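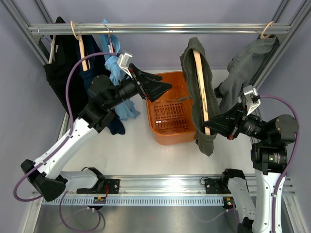
Can a robot do the laundry yet?

Posted in August by Irell | Home and Garden Machines

Short answer: bits of it. I have been following this for two years now, mostly because I hate putting clothes away, and the bit that interests me most is the one that gets the least attention. Washing is done by a machine already. Drying is done by a machine, if you have the space and can stand the bill. What is left is the sorting, the folding, the hanging up and the carrying about, and those are the parts that take up my Tuesday evening.

Folding gets most of the videos. A towel on a flat table is a fair test and several arms can now manage one at a speed that is slow but not embarrassing. Hangers are harder. A hanger is a stiff thing with a hook at one end and something floppy over the rest of it, and the arm has to care about both. If it holds the wood it has a decent grip, but the garment can slide. If it holds the cloth it has no idea where the hook has gone. Two arms help, provided they stay out of each other's way.

Dark clothes are a nuisance as well. Navy next to black is hard enough for me at seven in the morning. For a camera on a wrist, looking down at folds, the edge between one garment and the next can more or less vanish. Add wire hangers to a rail that already has wooden ones and the hooks are different thicknesses too. My own wardrobe is exactly like this and I am not going to buy a matching set to please a robot.

I wrote last year about Golestani, the small firm that wanted to put a pair of arms in the back room of a dry cleaner's in Hondonstead. The plan was for the arms to clear a rail into baskets at closing time. They kept a log of 1,000 attempts, which I was allowed to read, and 581 of them were finished without a person stepping in. I thought that was better than it sounds. The trouble is that a shop can't plan its evening around it. Somebody still has to stand there, and a person can empty a rail in the time it takes to make a cup of tea.

A few people have asked whether I would have one at home. At the moment, no. The arms are bolted down, so the clothes have to come to them, and carrying the clothes is half the job. I also live in a flat in Henurness with one cupboard and a boiler in it.

What I would pay for is something duller. If a machine could take dry shirts out of a basket and get them on to hangers overnight, I wouldn't mind if it took five hours and dropped a couple. I'd pick those up in the morning. Speed matters much less in a house than in a shop, and I think the firms chasing shops may have it the wrong way round.

Next time I'll try to cover dishwashers, and why loading one seems to be easier for a robot than for anyone I have shared a kitchen with.

2,858 shares | 2 comments

Last updated: Tuesday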